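About Stirmont Cue Club

Welcome, and thank you for stopping by to read a little about us. Stirmont is a snooker, pool and billiards club on the second floor of the old Ventura building, up the stairs next to the shoe repair shop (there is an elevator too, around the back, and the code is posted by the door). We have members who have been playing all their lives and members who picked up a cue for the first time last month, and they get along better than you might expect!

The club was started by Kenji Okafor, who learned snooker from an uncle and then moved to a town where there wasn't a full-size table within an hour's drive. He put up with that for a few years, playing eight-ball in bars and grumbling, and then he bought a secondhand table and talked a landlord into letting him have a room for it. One table became two, two became four, and before long he was answering the phone during his own frames, so he decided he might as well do it properly and open the doors.
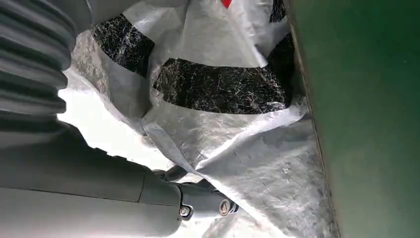 A close look at robot parts, in gray.

Today we have 347 members and a waiting list for the evening league, which we are trying our best to shorten. Every table is brushed before opening and again in the late afternoon, and Kenji still irons the cloths himself. He will tell you all about nap direction if you ask him, and sometimes if you don't. Please keep chalk off the rails and drinks on the side shelves, and we will all stay friends.

Idrisa Kombo runs our coaching. She came to us as a player in the Tirulness league and stayed on to teach, first on slow afternoons and now most days we are open. Her beginner course takes you through stance, grip, bridge and a straight cue action before you ever worry about spin, and she is very patient with people who want to skip ahead to the fancy shots. She made her best break here, a 128 in a practice frame, and she is still annoyed about the brown she missed. 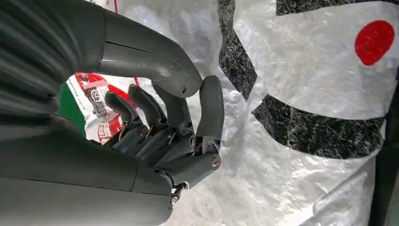
Leagues and Tournaments

Our house league runs through the cooler months with 40 players in it, split into divisions by handicap, so you will be matched with people near your own level from the very first week. Matches are best of five frames. You and your opponent agree on a time between you, and the results go on the board by the front desk and later on the website (usually much later, sorry about that).

Each July we hold the Trullov Cup, a handicap knockout open to anyone who would like to enter, member or visitor. The prize fund is $800, shared among the last four, with a little kept back for the highest break. It is a long weekend of snooker and there is always a crowd for the final,

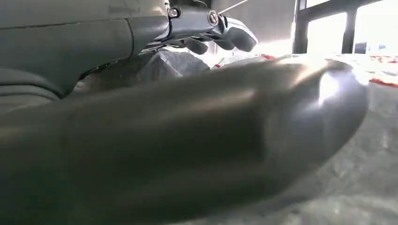

with extra chairs carried up from the office downstairs and a good deal of whispering. The draw is done at the front desk by pulling numbered balls out of a bag, and anyone who wants to watch it is welcome.

We also have a junior group for players 16 and under. Juniors play for half price, borrow a house cue at no charge, and get their own hour of coaching on weekend mornings before the main room gets busy. Parents are more than welcome to sit in with a coffee. A few of them have ended up joining themselves, and one or two have even been known to beat their kids.
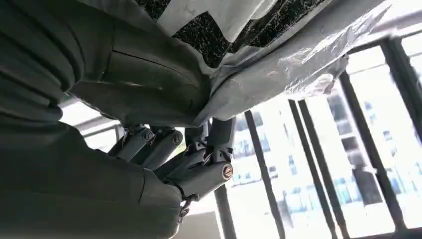 If you would like to try us out before joining, your first visit is free, and a monthly membership after that is $28 with no contract to sign. Give us a call or come up and ask at the desk. Flat shoes are best, and you don't need to bring a thing with you. We have plenty of cues on the wall, and Kenji or Idrisa will be glad to help you pick out one that suits your height.

Page last updated May 22, 2021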